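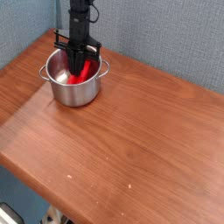 Small stainless pot, red object inside, apparently plastic

Can I leave plastic in a steel stockpot between uses?

Posted in Kitchen Storage, Grurnis Community Help

I have a small stainless pot with wire loop handles, the Hilen one. My drawers are full, so a red plastic piece gets stored in it. Does that mark the steel? And is it OK to keep the pot out on a wood table? 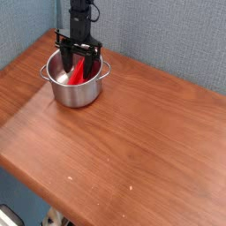

Replies

brurnetel_224
Stored dry, plastic won't hurt stainless. Take it out before the pot goes on the burner. I forgot once in August and had to throw the pot away. Wood is fine too if the base is cool and dry. Put a cork mat under it if you cook in it daily.

potrack3616
just hang it by one of the loops

fankhauser_k
Check that the plastic is dry first. Water trapped under it can leave white spots. Vinegar takes those off.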